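Stirngate Softball August update, in a few posts. We finished second in our group at the Preltberg tournament. Three wins, one loss, and one game called for lightning in the fourth inning.

The loss was to Grerden, 7-2. They hit well from the first inning and we made four errors. No complaints about the umpiring. 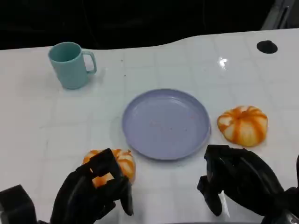
Yanti Latuheru pitched two of the three wins. She threw 193 pitches over the weekend and has now asked for a week off, which she is getting. We need a second starter before the fall season.

Tryouts for that are on the back field at Pillai Park, 5:30 p.m. Bring your own glove. Helmets are provided. Pitchers and catchers should come 45 minutes early to warm up. 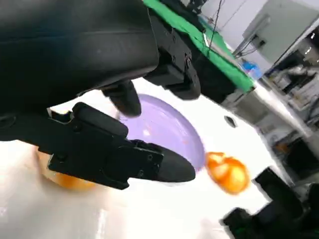

Hidayah Entili asks if players who missed the summer season can still try out. She was under the impression the roster was closed after July.

It isn't closed. Anyone who played last year or this year can try out, and new players can too. You only need the signed form.

Some other things people have asked. 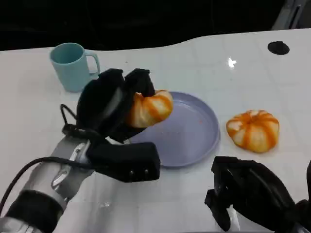 FEES
Same as last fall, $300 for the season. That covers field time, umpires and the league entry. Uniforms are separate. If you have last year's jersey, keep wearing it. You can pay in 2 parts, half at sign-up and half before the first game.

Please put the player's name on the check. I had three last season with no name on them and it took a while to sort out.

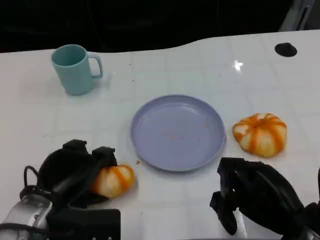 PRACTICE
Same evenings as summer, but we start at 6 now so we can finish before dark. The lights on the back field are still out. The parks office has the work order and hasn't given me a date.

If it rains, check here after 4 p.m. I'll post either way.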